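Flotstead workshop notebook, packing and consumables cell
October 24, 2019
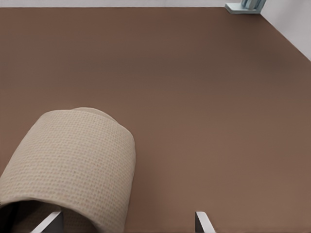

Continuing from the last entry, where I wrote that the roll task was ready for the floor. I have to take back part of it. In simulation it is ready. For the people on the packing benches it is not, and today I spent more time with the second question than with the first.

To remind those who join late: every packing bench uses a roll of soft paper for wiping and for filling, and a person fetches the new roll, removes the old core and puts the new one on the holder. The plan from January was that the arm at the end of the line does this, and the packers stay at their benches. The shop has 20 benches.

Simulation, morning. I ran 300 attempts with the roll lying on its side at random angles, on the plain brown table, two-finger gripper, camera on the wrist. Then 300 more with the new grasp rule, where one finger goes in the hollow of the roll and the other stays outside, so that we pinch only the wall of the paper. The old rule tried to close over the full width and our fingers do not open enough for a fresh roll. I should have measured this in January.

Notes on the wall pinch:
The approach must follow the long axis of the roll. If it comes in more than a little crooked, the inside finger touches the rim first and pushes the roll away.
The loose outer sheet is not modeled as cloth, it is only a shape. I do not trust any result about tearing.
Friction value is still the one I guessed. Fothergill has a pull gauge, ask to borrow it.
The inside of the roll is very dark in the wrist view. The detector finds the opening by the edge of the paper and loses it when the edge leaves the view. For the last part of the move we go blind on the stored pose. I accept this for now.

I did not write the success rates here on purpose. Callum asked me to keep them in the results sheet only, after people began to quote the numbers from this notebook as if they were promises. He is right about that.

Midday, talk with the packers. Callum Kettle arranged it and we were sitting in the break room with the second shift, without slides. I played the simulation on my laptop and let them ask. I write down what I remember, not in order.

One woman from the far benches said that fetching the roll is the only time in the morning she straightens her back and walks. If the arm brings it, she stands in one place until lunch. I had put this walk in the proposal as "lost time". I felt a bit ashamed when I heard her, because the proposal is still hanging on the board with my name under it.

Another asked who will be called when the arm drops a roll and it goes under the conveyor. I said maintenance. They laughed, and I understood that it will be the nearest packer, the same as now with the label printer. So this is a new duty and it should be written in somebody's job, with the time for it.

A man who worked before at Desuvine told us that there the robot did the easy half of the job and people kept the awkward half, at a faster pace. I had no good answer. Callum said the pace of our line is set by the tape machine and will not change with this project. I asked him to put this in writing. He will.

Not everyone was against. Two of the older packers have trouble in the wrists, and pulling the empty core from the holder is what hurts. They want the arm tomorrow, if possible, and they want it for the core first. In our plan the core removal is phase two, since it is the more difficult grasp. The people who would be helped most are waiting for the part we postponed.

Somebody also asked if the camera sees their hands. It does, when they reach over the table. I explained what we store and for how long, and I noticed that I was not sure about the "how long". To check before next talk.

Afternoon. I looked again at the order of the phases with Callum. What we agreed, for the moment:

1. Core removal moves forward. I will start a simulation version of it this week, same table, with the holder fixed at bench height.
2. Roll delivery is on request, with a button on the bench. Who wants to walk, walks. I must say the scheduler becomes more ugly this way, but it is only software.
3. A dropped roll stops the arm and calls maintenance by the Nomach panel. The packer does not have to reach into the cell. The guard stays closed.
4. The pace statement is posted near the clock before any hardware arrives.

Callum checked the stores book and we took 3,218 rolls out of it last year. I used a much higher number in the proposal, it came from the supplier's estimate and I never compared the two. With the true number the saving in minutes is small. The project now stands more on the wrists than on the minutes, and I think it should be presented to the management like this, even if it looks weaker on paper.

Small things, so I don't forget:
Both fingertips have the slanted end in the simulation. The printed ones in the drawer are the older square type. Print new ones before the first real test — the square corner will catch the inner wall, I am almost sure.
Light in simulation is soft and even. The shop has a strong lamp over every second bench. Add hard shadows to the training set.
The table in the cell has a seam in the middle, the simulated one has no seam. Probably no problem, but a roll can stop on it.
Return the break room key.

Open question, for Callum or whoever reads this: do we train the packers to restart the arm themselves after a stop? Three of them asked for it. Maintenance does not like the idea. My own opinion is yes, with paid training hours, but I have not yet heard the maintenance side properly, only in the corridor.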